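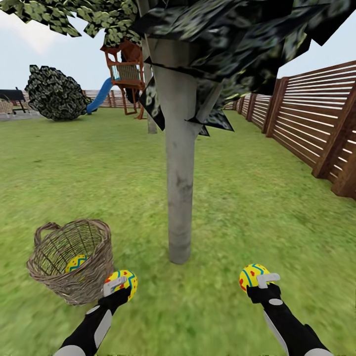
Rekex Pediatric Jump Bag, Second Edition
Balaskas Rescue Supply, Cumstead
Item 467

Every ambulance has a pediatric kit. In a lot of them it lives under the bench seat, behind the spare blankets, and comes out once a year so that somebody can check the dates and put it back. The Rekex is built for services that would like to find the small mask before the call is over.

It opens flat like a suitcase. Inside are 6 removable pouches, color-coded by patient length, with the size range printed on the flap in type you can read without your glasses. Airway supplies go in the lid under a clear panel. The first edition had an opaque panel, and we heard about that at some length.

What's in the bag
Bag, pouches and shoulder strap
Blank inventory cards, one per pouch
Numbered pull-tight seals, pack of 75
Length-based color guide, laminated
Reflective name strip for your agency

What's not in the bag
Supplies. The Rekex ships empty unless you order the stocked version (item 939), which adds basic airway, bandaging and splinting items in infant and child sizes. It has no medications in it and never will, so please stop asking the phone staff. Your medical director's list beats ours anyway, and your state's list beats both.

Fabric and cleaning
The shell is coated nylon with welded seams. Wipe it down with whatever your service uses on the cot. Pouches come out and can go through the washing machine on cold. Do not put them in the dryer. The color coding survives, but the flaps curl up like bacon and stop closing.

Fit
Made to sit upright in a standard exterior compartment or on a shelf. It also fits the Gukard wall bracket, sold separately, as brackets always are. If you already have the older Gukard with the single latch, you will need the adapter plate. Measure your shelf first. "It looked like it would fit" is the reason we give for most of the returns we process.

A word on seals
A sealed bag tells you nobody has been in it since the last check. It does not tell you the last check was any good. Write the earliest expiration date on the card, and use a pen that works.

Ordering
Agencies may order by purchase order or card. Volunteer services get the same price as everyone else, which is the lower of the two we used to have. Name strips take an extra week, and we print exactly what you type, so have a second person look at the spelling of your own town.

Returns accepted on unused bags with the tags on. A bag that has been to a call has been used, even if it stayed in the truck.

Page updated 27/08/2022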